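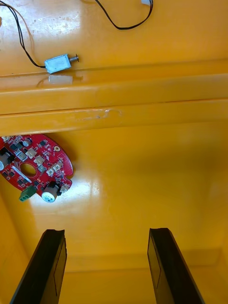 Component sorting (small electronics)

Component sorting is the bench task of separating loose electronic parts into open bins by type, size or condition. It is carried out in repair shops, teaching labs, salvage depots and home workshops, usually before testing or storage. The parts handled include circuit boards, solenoids, connectors, short leads and wire bundles.

Layout

The most common arrangement has a shared tray in the middle of the table and sorting bins to either side. Unsorted parts go in the tray. Bins are set out in pairs, one behind the other, so that each can be reached without lifting a part over the tray rim. On a table made of two panels, the tray can be placed across the join, leaving each pair of bins on a single flat surface.

Spacing depends on the reach of the person or equipment doing the work. Rims may touch, but they should not overlap, as an overlapped bin tilts and small parts slide to the low side.
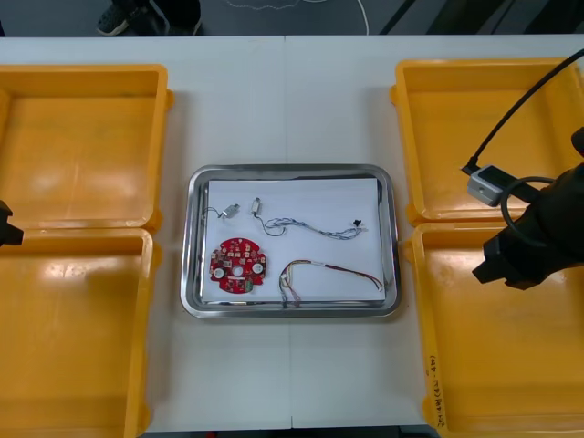
Reading time: 3 min

Bins and trays

Sorting bins are usually plastic, shallow and rounded at the inside corners. Rounded corners make it easier to pick up a part that has come to rest against the wall. Strong colours such as yellow give good contrast with black wire and red or green circuit boards. A glossy floor wipes clean quickly but reflects overhead lighting, and a bright reflection can hide a screw or a clipping of wire. Scuffs build up with use and are harmless unless they are mistaken for debris.

The centre tray is often stainless steel. Bare metal is hard-wearing but reflective, and small metal parts are difficult to see against it. A sheet of plain white paper laid in the bottom reduces glare. Conductive trays are unsuitable for boards that still carry a battery.

Labels are written in marker on the front or side wall, where they stay readable when the bin is full. Labels left over from earlier jobs are a common source of error — old dates and part names should be removed before a bin is used again.

Handling of parts

Boards are held by the edges and laid flat. They are not stacked, as surface-mounted components can be chipped by the board above. Round boards have no corner to grip and are lifted from opposite sides of the rim.

Solenoids are picked up by the metal body. The plunger may slide freely, and the lead wires are not a safe lifting point. Where a solenoid has its leads attached, the wires are placed in the bin after the body.

Connectors with wire attached tend to spring out of a shallow bin. The usual practice is to coil the wire loosely and set the connector on top. Multicoloured wire bundles are kept together until their colour order has been recorded. Short offcuts go in a separate bin, or they end up tangled with usable leads.

Sorting methods

Two methods are in general use. In single-pass sorting, each part is taken from the tray and placed directly in its final bin. In two-pass sorting, parts are first divided into boards and everything else, and then divided again. The second method takes longer but suits mixed salvage.

In the workshop notes of Hanna Holovko, a batch is limited to 10 parts, and the tray is cleared before the next batch is added.
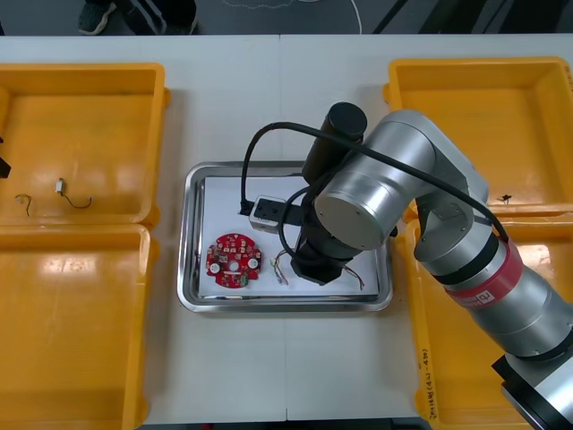 Should wires be cut off a component before it is sorted?

Leave them on. Attached leads show how the part was connected and can be used for testing. They are trimmed only when damaged, and after the part has been identified.

Checking and clearing

At the end of a batch, each bin is checked from two angles so that reflections do not hide small pieces. Fragments too small to identify are discarded. Bins are emptied into closed containers for storage and wiped with a dry cloth. Paper liners are replaced when they crease or pick up solder particles.

See also: Parts bin; Printed circuit board; Solenoid; Workbench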